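Ticket 556 – Kerov club bench, left arm gripper closes past setpoint
Status: open
Reported by: Radomír Šimko
Opened: 2021-02-25

Symptom: left gripper ignores the width limit after a controller restart. Right gripper follows it. Both run the same Vondex firmware, build 17.

Tried: swapped the gripper cables at the controller. Fault stayed with the left arm. Reloaded the limits file, no change.

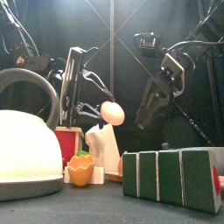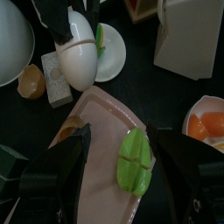
The limit is read once at boot, and the left arm reports ready before the file is parsed. Added a 4 s delay to the startup script and ran the egg task again. Use the egg for all width tests – in the wrist camera view the seam between its two halves is plain to see, so the fingers can be lined up against it. Limit held in 2 runs after restart.

Next: replace the delay with a proper wait on the parser. Do not merge to the Vekulham competition branch yet.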